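Meeting Room Basics, unit 3 — setting up a small room
Flukdale course notes, 18/05/2021

Today: small rooms, one round table, people talking for 60 minutes or less. 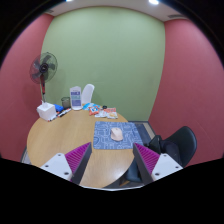 Table first. Round is good for small groups, no head seat, but the middle fills up fast. Keep snacks in one spot, packets together, easy to reach. Tissues near the edge. Markers — test each one before the session, caps back on tight. Dead ones go in the bin, not back on the tabel.

Sign holder: faces the door or faces the seats? Depends what the card says. Room rules face the seats. See the Echeverría reading, page 9.

Air. Small closed rooms get stuffy, so a fan in the corner, low speed to start. Never aimed at loose paper. Cord along the wall.

Colors: soft green, dusty pink, both fine with bright ceiling lights. Strong colors get tiring (we did this in February, check your notes).

Drinks: cups away from markers and papers. Wipe rings right away.

For next time: draw a room you use, mark table, seats, fan, outlets. One page. Bring the Zendano checklist, teh short version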